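How Much Does a Robot Cost? (And Other Questions to Ask Before You Empty Your Piggy Bank)

By Azadeh Dehghan

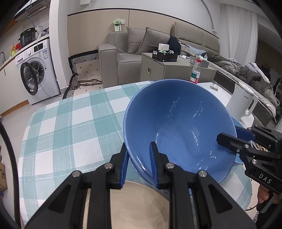
Most people who want a robot want one for the same reason: there is a job at home they don't like doing. It might be washing up, or laying the table, or picking up socks. So they look up a price, fall over, get up again, and decide that washing up isn't so bad.

But suppose you didn't give up. Suppose you were the person in charge of buying a robot, with real money and a real list. How would you do it? Grown-ups who do this for a living use a plan called a budget. A budget is a list of what you are going to spend, written down before you spend it. Writing it down afterwards is called a nasty surprise.

Let's plan a robot for the town of Catlow. The Catlow Community Kitchen serves lunch to anyone who turns up, and in August a great many people turn up. Afterwards there are bowls. The kitchen has 2000 pounds to spend and would like something to help put the bowls away.

Start with the job

The first mistake people make is choosing the robot first. They see one with a nice face and glowing eyes, and they want it, and only later do they notice it has no hands. You can't put away a bowl with glowing eyes.

So write down the job. Try to make it as boring as possible. "Help in the kitchen" is too exciting, and could mean anything, including cooking, singing and chasing pigeons out of the door. "Pick up a clean bowl from the table and put it on the shelf" is much better. Now you know what you need: something that can reach the table, hold a bowl, and reach the shelf.

You also need to know about the bowl. How heavy is it? How wide? Is it slippery? A plastic bowl and a china bowl are the same to you, because you have been picking things up since you were a baby and have had lots of practice. (You dropped most of them. Ask anybody who was there.) A robot hasn't had that practice, so somebody has to think about it beforehand.

What a robot is made of, if you are paying for it

When you buy a bicycle, you get the wheels too. Robots are often sold in pieces, and each piece has its own price tag.

The arm is the part that moves about. It is usually the most expensive bit, and it often comes with nothing on the end of it.

The gripper is the hand. Many grippers have only two fingers, and that is plenty for holding a bowl by its rim, though no good at all for playing the piano. The tips may have soft pads on them. Hard fingers on a shiny bowl are a bit like ice skates on a shiny floor.

The eyes are cameras. Without them the robot will reach for the bowl in the place where it thinks the bowl ought to be, and be very confident about it.

The brain is a computer with a program running on it. Some robots learn from examples, which means a person does the job with grippers first, again and again, while a computer keeps a record of every move. This takes a lot of bowls and a lot of patience. It costs money as well, as people like to be paid even when they are only picking up the same bowl.

Then there is everything else: cables, plugs, screws, a table that doesn't wobble, and a big red button that makes it all stop. Please don't cross out the big red button to save money.

Three robots, one budget

The kitchen asked three firms what they would charge.

Limetti offered an arm for 2000 pounds. "Hooray," said the kitchen, "that's exactly what we've got!" Then they read the second page. The arm had no gripper and no camera. For 2000 pounds they could have a very good arm that would wave at the bowls.

Urkau offered a smaller arm for 403 pounds, with a gripper for another 400. It was slower and couldn't lift the big soup pot, but nobody had asked it to. The job said bowls. (You see why we wrote down the job.)

The third offer came on a leaflet with the word SALES across the top in huge letters and a picture of a robot butler. There was no price anywhere. When a leaflet has no price on it, the price is usually the sort you need to be sitting down for.

Now do the sum. The Urkau arm is 403 and the gripper is 400, so that makes 803 pounds. Put aside 500 for the camera and computer and you reach 1303. Take that from 2000 and you have 697 pounds left.

What a lot of money! Let's buy the butler's hat!

No. Put the hat down.

The costs that hide

Some costs don't show themselves on the first day. They wait until you have told all your friends about your robot.

Spare parts. Rubber pads wear out, just like the soles of your shoes. They are cheap, but you'll need more of them than you think.

Electricity. The robot wants some, and so does the kettle, and so does the rice cooker, and there are never enough sockets in any kitchen in the world.

Space. Find a tape measure and mark the robot's reach on the floor with chalk. If the chalk line goes through the place where you stand to make toast, you'll have to move the robot or give up toast.

Teaching. Somebody has to set the robot up and show it the job. If you move the shelf, they may have to do it all again.

Breakages. The kitchen should plan for a few broken bowls, and it would be kind to start the robot off on the ugly ones.

This is what the 697 pounds is for. A part of the budget kept back for things going wrong is called a contingency, a long word that means "we have met real life before".

Should you buy it at all?

A good planner always asks this, even when it makes them unpopular. Perhaps the bowls could be put away by two people in ten minutes, while they chat. Perhaps the shelf is just too high, and what the kitchen wants is a lower shelf. A shelf needs no plug and won't ask for an update in the middle of lunch.

On the other hand, if there are bowls every day, and everybody's back hurts, and the helpers would much sooner be talking to the people who came for lunch, then a slow, careful arm with two fingers might be worth every penny. You could also ask to borrow one for a month before you pay. Firms will sometimes say yes, and asking is free.

Try it yourself

Choose a job at home that you would like a robot to do. Write it down in one boring sentence. Underneath, list what the robot would need to reach, what it would need to hold, and where it would live when it wasn't working. Your bed doesn't count.

Now make up a budget of 500 pounds and share it out between the arm, the gripper, the eyes, the brain and the contingency. If you run out of money before you get to the gripper, go back and start again. Everyone does this at least once, including people with offices.

Last of all, show your plan to a grown-up and ask whether they would pay for it. They will probably point out that they already have somebody who can pick up socks, and look at you for rather a long time.

Words to know

Budget: a list of what you will spend, made before you spend it.

Gripper: the part of a robot that holds things.

Contingency: money kept back in case something goes wrong.

Quote: the price a firm says it will charge you. Read both pages.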